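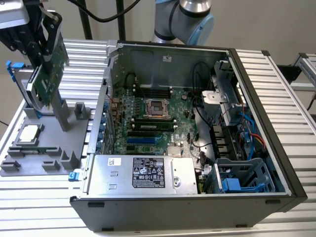

Robot cell back at work after dropped-card stoppage at Umalel

19 Jan 2026

The computer take-apart cell at Umalel is running again, and everyone on the floor seems glad to have it back. It had been standing still for 4 days after the arm let go of an expansion card partway between a desktop case and the parts tray. The card landed on the bench and nobody was hurt, but the arm then carried on with its next move as though it still had hold of something, and that second part is what worried people enough to shut the whole thing down and have a good long look at it.

The cell takes old office desktops, laid on their sides with the panel off, and removes the pieces worth keeping — processors, memory, cards — so they can be tested and sold on. It had handled 745 machines since it was switched on last April, and apart from a few stubborn latches it had given very little trouble.

Sebastián Espinoza, who looks after the line, was standing nearby when it happened and pressed the stop button himself. "I heard a little clack and looked over, and there was the arm heading off to the tray with nothing in its fingers," he said. "It would have gone right through the motions of setting a card down. That bothered me a lot more than the card did, I can tell you."

The gripper is supposed to report how far its fingers have closed, and the arm is supposed to stop if that reading says they are empty. Engineers from Pladard, the company that put the cell together, found that a worn connector in the gripper cable was cutting out whenever the wrist turned a certain way. When the signal dropped, the fingers eased open, and the controller simply went on using the last good reading it had. The connector has been replaced, and so has the cable, which had been rubbing for some time by the look of it.

Pladard has also changed the program so that a lost signal stops the arm right away, wherever it happens to be. The arm now lifts cards at a slower speed too, and the cable will be checked every 2 weeks from now on. Espinoza said the slower lifting adds 5 seconds to each card and that he doesn't mind one bit.

The dropped card had a cracked corner and went to scrap. Umalel expects to work through the backlog of desktops by the end of the month, with a couple of people helping out by hand at the next bench until then.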